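Toy library finds a new home in the old Nukcombe feed store

We use cookies to remember your settings and to see which stories people read. By continuing to use this site you agree to our cookie policy. Accept / Manage choices

The Nukcombe Toy Library will open its doors again in April, in the old feed store at the bottom of Prydderch Street, and if the number of strollers parked outside the window at its preview morning is anything to go by, it has been badly missed.

Families who used the library in its last home will remember the narrow room above the Wudberg Savings Office, with the steep stairs and the radiator that knocked. It was a friendly place, but getting a toddler, a diaper bag and a wooden farmyard down those stairs in one trip was more than most parents could manage, and grandparents often had to wait on the sidewalk while somebody younger ran up for them. When the lease came to an end last fall the shelves were packed away, and the toys have spent the winter in a dry barn just outside Wudberg.

The feed store is all on one level. It has wide double doors, a ramp that was once used for sacks of grain, and a long counter worn smooth in the middle, which the library has decided to keep. The walls have been painted a soft cream, and the tall windows on the street side, boarded over for as long as most people in town can remember, have glass in them again. On a bright morning the light comes all the way to the back wall, and it is hard to believe it is the same building where so many of us used to go for chicken feed and birdseed.

There are 741 toys in the catalog this spring, from rattles and shape sorters up to train sets and board games for older children. The library spent much of the winter going through them, matching up puzzle pieces and washing dress-up clothes, and 157 of them are new to the collection. A good many came from families whose own children have grown up - there was a very generous stack of jigsaws, all of them complete, and a dollhouse with real wallpaper in the upstairs bedroom.

Borrowing will work much as it did before. A household can take home up to five toys at a time and keep them for three weeks, and anything that isn't on somebody's waiting list can be renewed by phone. Membership is $5 for the season, and there is no charge for families who would find that difficult; just mention it quietly at the counter. Small breakages are expected and forgiven. Missing pieces do tend to turn up under the couch sooner or later, and there is a jar on the counter for dropping them in whenever they do.

The part that many parents are looking forward to most, though, is the play corner, where children can try things out before they go home. The old library never had the space for one, and more than a few of us have carried a large box home only to find that our little one was far happier with the box. Now there will be time to sit down together and let them choose. Children are often surest about the plainest things, and blocks and buckets were the most borrowed toys all through the last season, well ahead of anything with a battery in it.

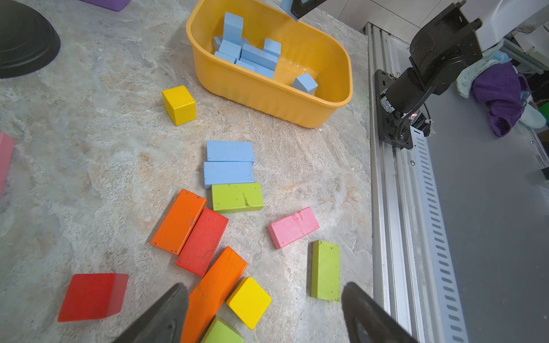
The play corner will be open whenever the library is, and there is no need to be a member to use it. Coffee and tea will be on at the back, next to a row of comfortable chairs given by the Plollska Furniture Works, and there is a changing table in the restroom and plenty of space to leave a stroller inside out of the rain.

Opening hours will be from 9:30 in the morning until noon, with a later session from 3 until 5 for families with children in school. The library hopes to add a weekend morning in the summer if enough people ask for it, so do ask.

Old membership cards are still good, even the faded green ones, and anybody who still has a toy at home from before the move is warmly invited to bring it back. There are no late fees, and there won't be any questions either. Prizes of a small wooden top will go to the first 100 children through the door on opening morning, and the Nukcombe bakery has promised a tray of cinnamon rolls for everybody else.

Parking is free in the lot behind the feed store, and the Wudberg bus stops right across the street.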